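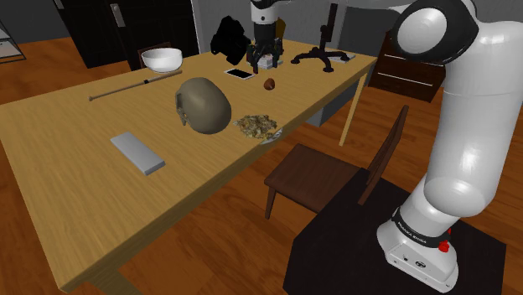 How often should an oiled wood table be oiled again? Twice a year is enough for a table used every day, and once a year for one that mostly holds mail. In our house that means February and again at the end of summer.

Start by clearing the top and wiping it with a damp cloth and a drop of dish soap. Let it dry overnight. Sand lightly along the grain with 220 grit, going easy near the edges, then vacuum up the dust.

Pour a small puddle of oil in the middle and spread it with a lint-free rag. I use Timano hard oil, but Renix works the same way and costs less. Keep the coat thin. Wait 15 minutes, then wipe off everything that has not soaked in. Rub until a clean rag comes away nearly dry.

Give it a day and put on a second coat. Most tops need 2 coats. A very dry one may take 3.

Lay used rags flat outdoors to dry before you throw them out. Oily rags left in a pile can catch fire.

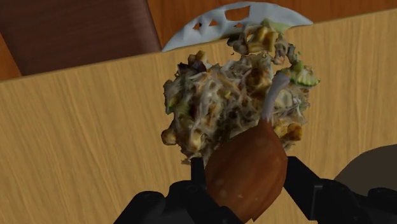 A reader in Cloltden wrote that her second coat stayed sticky for a week, and asked if she had to strip it. She did not. Wet a rag with a little fresh oil, rub the sticky spots until they loosen, and wipe the whole top dry. Keep hot pans off it for the first week.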